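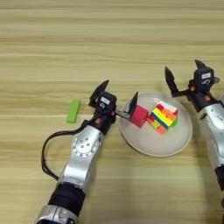
Le cube rouge et l'assiette blanche, sur la table en bois clair.

Je me méfie des jouets qui promettent quelque chose. Quand la boîte annonce « éveil » en gros et « motricité » en petit, je repose la boîte. J'ai pourtant fini par acheter des blocs de couleur, ceux de chez Kunham, un coffret de 16 pièces avec un livret qui explique en trois langues comment poser un bloc sur un autre. Le livret est parti au recyclage le soir même.

Ce qui m'agace, ce n'est pas l'objet. Un bloc, c'est très bien. Ça ne clignote pas, ça ne chante pas, et quand il en manque un on peut encore se servir des autres. Ce qui m'agace, c'est le discours autour. Chez Aseck, un coffret comparable est vendu avec un « parcours » de 15 séances. Quinze séances pour du vert et du rouge ! J'ai lu la fiche jusqu'au bout, par acquit de conscience, et je n'y ai rien trouvé qu'un enfant assis par terre ne découvre avant le goûter.

J'ai quand même voulu essayer l'idée de l'assiette, qui revient partout depuis janvier. Le principe : on sort une assiette, on choisit une ou deux pièces, on pose, on enlève, on recommence. L'assiette délimite un endroit, et il paraît que cela aide à se concentrer. Peut-être. Je constate surtout que c'est une façon commode de ne pas vider tout le coffret sur la table, et à ce titre l'assiette me convient. N'importe laquelle fait l'affaire, à mon avis. La marque Morkitz en vend une prévue pour cet usage, avec un prix prévu pour cet usage aussi.

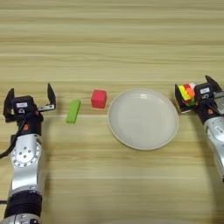
Faut-il acheter un plateau spécial pour ce genre d'activité ?
Une assiette ordinaire suffit, de préférence unie et assez plate pour que les blocs ne glissent pas vers le milieu. Gardez votre argent pour des pièces en plus.

Quant aux couleurs, je suis partagé. Un bloc vert allongé et un cube rouge, on les distingue sans effort, par la teinte comme par la forme. Mais alors qu'est-ce qu'on apprend au juste ? À reconnaître le rouge, ou à reconnaître le cube ? Les notices ne se posent jamais la question. Si je voulais être rigoureux, il me faudrait un cube vert et un bloc allongé rouge pour croiser les deux. Je ne suis pas rigoureux à ce point, et la table sert aussi à manger.

Un mot sur le rangement, parce que c'est là que le coffret Kunham m'a déçu. Le couvercle coulisse mal, il faut remettre les pièces dans un ordre précis pour qu'il ferme, et je n'ai aucune envie de résoudre un casse-tête à l'heure du bain. Les blocs vivent maintenant dans un sac en toile Kun qui traînait dans l'entrée — moins joli, mais ça ferme.

Je ne déconseille pas l'achat. Je déconseille de lire la boîte. Pour la suite, on m'a parlé d'une version avec 2 assiettes, où il faut trier d'un côté et de l'autre. J'attends de voir.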